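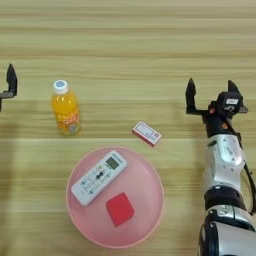 Flurnum Bench Group, minutes for February 10, 2020
Arumugam room, upstairs

There: Hema Menon (chair), Evaristo Marras, Anil Unnithan, Senthil Panicker, and me, Parvathi Kandasamy, scribbling. No apologies received.

Last minutes. Accepted once I'd fixed the spelling of Flinell, which I had managed to get wrong in two different ways on the same page. Sorry, all.

1. The right arm closing by itself

Most of the meeting went on this, so most of my notes do too. For anyone who hasn't heard: on run 499 Evaristo hit the stop, sorted out what he needed to sort out, and reset. The right gripper was open when he hit stop and it should have stayed open until somebody told it otherwise. It shut instead, at full speed, with his hand on its way in to straighten the plate. He got a pinch across the tip of his ring finger. No broken skin, bit of a bruise, and he typed up the report himself that same afternoon (with nine fingers, he wants it known).

Hema asked him to go through it slowly, in his own words, before anyone offered a theory. Senthil had a theory and was asked to hold on to it.

Evaristo said the pendant showed fault 3064, which we've all seen before and which we've all, hand on heart, been clearing without reading. The book calls it a lost position on the gripper. He cleared it, pressed reset, watched the arm lights go steady and reached in. The arms themselves didn't budge. Only the fingers moved. There was no beep and no countdown, and the left gripper behaved itself the whole time.

I asked whether he'd been past the tape. He had. I said so have I, most days, and Anil said the same, so I'd like it minuted that this isn't an Evaristo problem! We've all got into the habit of treating a stopped arm as a parked arm.

Then Senthil got his turn. He thinks the Flinell controller holds on to the last grip command when the stop goes in, and if the gripper loses its position it sends that command again as soon as power is back. The log more or less backs him up: there's a close command queued just before the stop, and the same command turns up again right after the reset with a fresh time on it. Anil pointed out that a log from one run isn't much to hang a hat on. Senthil agreed and then argued for ten minutes anyway.

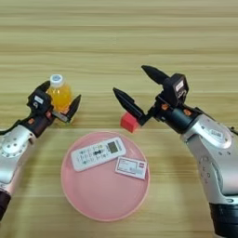
Anil's worry is more with the gripper end of things. If it didn't keep losing position we wouldn't be getting the fault at all, and he reckons the cable gets tugged when the arm comes round low over the plate. He'd like to swap the cable before touching any software. Hema's view was that both could be true and that we should do both, but one at a time, or we'll never know which one fixed it. Cable first, then the controller setting. Agreed without a vote.

We went back and forth on whether the task itself matters. It's the same pick and place we've been running for ages, odds and ends on and off the pink plate, nothing heavy, nothing sharp. Evaristo made the point that the things being light makes us careless. The gripper doesn't squeeze any softer just for having a little block to pick up, and the force limit we set for the flat item was never lowered on the right side after we changed it on the left. That was news to me. Senthil checked on his laptop while we talked and it's quite right, the two sides don't match. So that's a second thing to fix, and thank goodness somebody said it out loud.

Hema asked how often 3064 has come up. Senthil had pulled the records back to July and found it on three other runs, always on the right arm. In each of those the gripper had been closed already, so a repeat close would have looked like nothing happening. I found that a bit chilling, to be frank. It had been sitting there waiting for someone to reset with the fingers open.
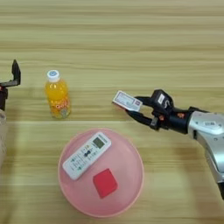
Is it safe to reach in once the stop button is pressed and the pendant shows a fault?

Only if the gripper power is switched off at the wall side as well; the stop by itself holds the arms, and a fault means the fingers may move when you reset.

Hema wants that wording, or something very near it, on a sheet beside the pendant. I've said I'll do it tonight and I'll use the big font.

What we're doing in the meantime:

No hands past the tape unless gripper power is off. Reset gets pressed with everyone standing back, and whoever presses it says "reset" first, loudly. Anil thinks we'll feel silly doing it for a week and then forget we ever didn't.

Fault 3064 means the run is over. Write it down, save the log, get Senthil. No more clearing it and carrying on.

The right arm stays off until the cable is changed and the force limit matches the left. The left can be used on its own, though I gather that makes for pretty dull work.

2. Writing to Narkutico

They sold us the grippers, so they should hear about it. Evaristo offered to write, and Hema asked that it go out with the log attached and without any guessing about the cause. Senthil took that personally for a second and then laughed. We'd like to know two things from them: whether the gripper can be told to stay put after power comes back, and whether they've had the same complaint from anyone else. Anil would also like a spare cable out of them if they're feeling generous. I'm not holding my breath on that one.

3. Testing after the fix

Longish chat about how we prove it's gone. Senthil's plan is to unplug the gripper on purpose partway through a close, stop, plug in, reset, and see what the fingers do, with a bit of foam between them and everybody well back. He'll do it with the old controller setting first, so we can see it misbehave while we're watching, then again with the new one. Hema was a bit iffy about making it misbehave deliberately but came round once Anil said he'd stand at the wall switch the whole time. Two people in the room for every test, no exceptions, and not Evaristo until his finger's stopped throbbing.

4. Other bits

The first aid kit in Arumugam had no cold pack when we needed one. Evaristo used a frozen bag of peas from the kitchen freezer, and whoever's they were, he owes you peas. I'll restock the kit.

Floor tape is peeling near the door side. Anil has more.

Jobs
Hema: sign off the incident report, tell the building office
Evaristo: letter to Narkutico
Anil: cable, tape, wall switch label
Senthil: force limit, controller setting, test plan in writing before anyone plugs anything in
Parvathi: sheet for the pendant, first aid kit, these minutes

We'll meet again when Senthil has test results to show us.

PK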